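Chapter 7
Perception in the Control Loop

After working through this chapter you should be able to state which parts of a manipulation program depend on camera data, choose an update rate for each part, and explain why a grasp that succeeds in simulation may fail on a countertop with four or five objects on it.

Chapter 6 treated the arm as a chain of links with known lengths and known joint angles. Given those, the position of the gripper follows from arithmetic. The position of a pot does not. It has to be estimated, and every estimate arrives late and with some error. Most of the software described in the rest of this book exists to manage those two facts.

The running example is the Domdale bench, a toy kitchen used with a single arm and a two-fingered gripper. The software stack on the bench is Pernonen, version 3, with the Kairys planner. Readers who use a different stack can follow the text without changes, apart from the configuration listings in Section 7.6.

7.1 Two Clocks

The joint controller on the bench runs at 200 cycles per second. The object detector runs at 24 frames per second. A command sent to the joints is therefore based on a picture that may be several control cycles old, plus the time taken to process it. 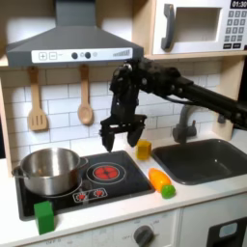
Why not slow the joint controller down to match the camera?

The joint controller corrects for gravity, friction and small disturbances, and these do not wait for the camera. At 24 cycles per second the arm would sag and overshoot between corrections. The usual practice is to keep the fast loop fast and let it follow a target that is updated at the slower rate.

The target itself must be smoothed. If it jumps each time the detector reports, the arm will jerge in small steps, a fault known as stair-stepping. Pernonen fits a short curve through the last few targets and samples it at the controller rate. The cost is a further delay, which on the bench measures 31 milliseconds. For objects at rest this delay is harmless. For an object being pushed it is not, and Section 7.4 returns to the matter.

7.2 What the Detector Reports

For each object the detector returns a class name, a pose and a confidence value between zero and one. The pose is given first in the camera frame and must be converted to the base frame of the arm before the planner can use it. The conversion is a single matrix product when the camera is fixed. When the camera moves, the matrix must be the one that was valid at the moment of exposure – using the latest matrix instead is among the most common errors in student code. 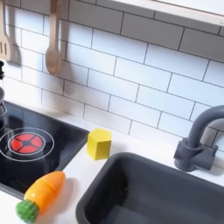 Figure 7.2 Counter between cooktop and sink, with hexagonal block and toy carrot.

Confidence should be read with care. A value of 0.97 does not mean that 97 of every hundred such detections are correct, unless the detector has been calibrated to make it so. Glossy surfaces deserve particular attention, as a reflection can produce a second detection with a plausible pose and high confidence. The simplest defense is geometric: reject any pose that lies below the known plane of the work surface.

7.3 Occlusion by the Arm

An arm that reaches for an object tends to cover it, or to cover its neighbors. The detector then reports nothing, and the program must decide what nothing means. There are two readings. Either the object has gone, or it is still there and hidden. 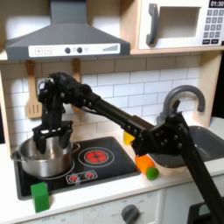 The world model in Pernonen keeps a third state, "unseen," for this purpose. An object enters it when its last known pose falls inside the projected outline of the arm. Its pose is held, its uncertainty is allowed to grow, and the planner continues to treat it as an obstacle. Only when the region is clear again, and the detector still finds nothing there, is the object removed. Normunds Rozīte's lecture notes call this the patience rule, and the name is used below.

The growth rate of the uncertainty is a tuning value. Set too low, the planner trusts an old pose. Set too high, the obstacle swells until no path around it remains and the planner reports failure.

7.4 Checking a Step

Before and after each step the program compares the world model with a set of conditions. A condition is a plain test on poses, such as "block within region B" or "carrot not in sink." Conditions are evaluated on a view of the counter without the arm where such a view can be had.

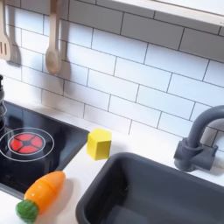 Figure 7.4 Work surface with no part of the arm in view.

If a condition fails, the program has three options: repeat the step, plan again from the current state, or stop. Repeating is cheap and is often wrong, as whatever caused the first failure is usually still present. The exercises at the end of the chapter ask you to write the selection logic and to defend the order in which you try the options.

Flastateck Press – Course Materials – Contact the editors – © All rights reserved – Back to top
This site uses cookies to remember your reading position. Accept / Manage settings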